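Poltwood Notes

Search this blog
Go

Clearing out the desk drawer, part two

In the last post I got as far as emptying the top drawer of the desk onto the bed and then going to make dinner. I picked it up again in August, on a morning when it was too hot to do anything in the yard, and this time I finished it.

The desk is a Hakell, the older style with the deep drawers. I bought it used when I moved to Poltwood and I've never had a complaint about it except for the drawers, which have no dividers of any kind. Whatever you put in them slides to the back when you open them and slides to the front when you close them. After a few years of that, everything is in one layer of mess and you can't find a pen that writes without taking out six that don't.

I started with the pens. I have a scratch pad I keep for this, and I drew a line with every single one. If it skipped, I gave it a second try, and if it skipped again it went in the trash. I used to save the ones that almost worked. I don't do that anymore. The ballpoints did worst. The pencils were all fine, naturally, though half of them needed sharpening and I had to go look for the sharpener, which was in the kitchen with the can opener.

The markers and highlighters took less time because I don't own many. Caps are the whole story with markers. If the cap has been on, they last for years, and if it hasn't, they're done in a day or two. I threw out a red one and a green one.

Then paper clips, binder clips, rubber bands. Most of the rubber bands had gone stiff and snapped when I stretched them. I kept the binder clips and put the paper clips in a jar. There were also batteries, which I took to the drop-off at the library, and a handful of keys. I tried the keys in every lock in the house and in the shed. One of them opens the shed, so now I have a spare. I've put the others in an envelope and written "keys, unknown" on it, and I expect to find that envelope in ten years.

I went to Mustel to look at drawer organizers. They have three kinds. The mesh one is too tall for my drawer by the width of a finger. The bamboo one expands, but it doesn't lock, so when you push the drawer shut the middle section creeps. The clear plastic one fits, but it's made up of little trays sold separately, and by the time I'd added up enough of them to fill the drawer I had put them all back on the shelf. I don't want to spend that kind of money on a place to put erasers.

So I went home and used cardboard boxes. I save small ones anyway, the shallow kind that come in the mail. You can cut the lids off or leave them on. With the lid cut off, a box works as a tray and you can push several of them together so they hold each other in place. With the lid on, you can lift the whole thing out, close it, and carry it to another room. I ended up with a mix of both. If you cut them down, use a metal ruler and a new blade, and do the long sides first. I taped over the raw edges so they wouldn't shed.

The way I sorted was to put one box on the table at a time and bring over only the things that might go in it. The first time I tried this I lined up all the boxes at once and it was too much to look at. I kept moving things from one box to another and getting nowhere. With a single box you only have to decide yes or no. 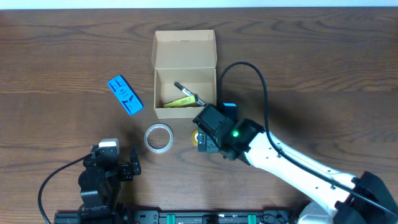 Writing things in the box, tape still out on the table.

Tape was the one thing I went back and forth on. Rolls of tape take up a lot of room for what they are, and they don't stack well with anything but other rolls. A pen can lie next to another pen, but a roll wants a corner to itself. In the end I gave tape its own box, the deepest one I had, and stood the rolls on edge in it. I fold the end of each roll under by a little bit so I can find it again. I've had rolls of clear tape that I gave up on just because I couldn't get the end started.

It took 3 hours, counting the trip to the store and lunch. The drawer now holds pens and pencils on the left, markers in the middle, clips and the stapler on the right, and tape at the back. I lined the bottom with a leftover piece of shelf paper from a Bartoš roll I had in the closet. It's a little slick, so I put a dab of putty under each of the front boxes to stop them from moving.

I've been using it this way for 14 days and the only thing out of place is the scissors. They don't fit in any of the boxes with the handles the way they are, so they've been living on top of the desk next to the lamp. I may cut a longer box for them if the right one comes in the mail.

The second drawer is all cables. I opened it, looked at it, and shut it. That will be part three, probably once the weather cools down.

Contact | Copyright Poltwood Notes | Back to top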